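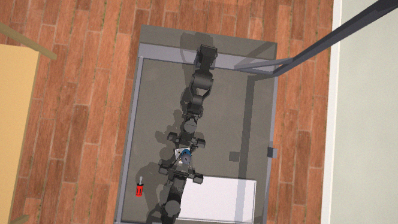 Sadia Yousafzai

ademik-deux-bras : comparer des pinces et des contrôleurs en simulation

Version du 2025-06-15

Bienvenue ! Ce dépôt rassemble les épisodes, les configurations et les scripts d'évaluation que nous utilisons chez Ademik pour comparer deux pinces à doigts parallèles, Grestton et Dellach, sur des tâches à deux bras. Tout est simulé, rien n'a été enregistré sur du matériel réel, et c'est justement ce qui rend la comparaison si agréable à faire : on change la pince, on garde la graine, on relance, et on regarde les courbes se séparer (ou pas).

La tâche de référence s'appelle rencontre_centre. Les deux bras se font face, l'un au-dessus du plateau gris, l'autre venant du côté opposé, et les pinces travaillent presque au contact l'une de l'autre autour d'un petit objet rond bleu. C'est de loin ma tâche préférée ! Les doigts se croisent, les marges sont minuscules, et un contrôleur un peu mou se trahit tout de suite.

Contenu

episodes/ : 1000 épisodes, répartis à parts égales entre les deux pinces
configs/ : un fichier par combinaison pince et contrôleur
eval/ : scripts de score et de rejeu
rendus/ : vues de dessus, une par épisode

Chaque épisode contient les positions et vitesses articulaires des deux bras, l'ouverture des pinces, les efforts de contact calculés par le moteur physique et les images rendues. La fréquence d'échantillonnage est de 50 Hz pour tout le monde, images comprises.

Contrôleurs

Deux contrôleurs sont fournis. Le premier, price_imp, est une commande en impédance cartésienne écrite par Huệ Châu à partir de notre ancienne bibliothèque Price. Le second, suivi_art, est un suivi articulaire tout simple, que nous pensions garder comme point de comparaison un peu ingrat. Il se défend très bien avec la pince Dellach, dont les doigts plus raides pardonnent les petites erreurs de position – belle surprise. Avec Grestton, price_imp reprend nettement l'avantage dès que les deux pinces se touchent.

Démarrer

pip install -e .
python eval/rejouer.py --tache rencontre_centre --pince grestton
python eval/scorer.py --config configs/dellach_price_imp.yaml

Le rejeu ouvre une fenêtre ; sur un serveur sans écran, ajoutez --sans-affichage. Les scores sortent en CSV, avec une ligne par épisode.

Ce que mesure le score

Un épisode est réussi si l'objet reste tenu jusqu'à la fin sans que l'effort entre les deux pinces dépasse le seuil de la configuration. Les échecs sont conservés et étiquetés (glissement, collision, délai dépassé). Ne les filtrez pas trop vite, ce sont souvent les épisodes les plus instructifs !

Limites connues

Le modèle de frottement est le même pour tous les objets de la table. L'éclairage ne varie pas d'un épisode à l'autre, donc une politique visuelle entraînée uniquement ici apprendra sans doute les ombres des bras en même temps que le reste. Le plancher en bois et les meubles voisins font partie du décor et n'ont pas de collision active. Enfin, les efforts de contact sont bruités quand les doigts se croisent en diagonale ; Fikri Sutanto prépare un correctif pour septembre.

Remerciements

Melati Rondonuwu a modélisé les pinces et relu toutes les configurations. Les remarques et les contrôleurs supplémentaires sont les bienvenus – ouvrez un ticket avec votre fichier de configuration et la graine utilisée.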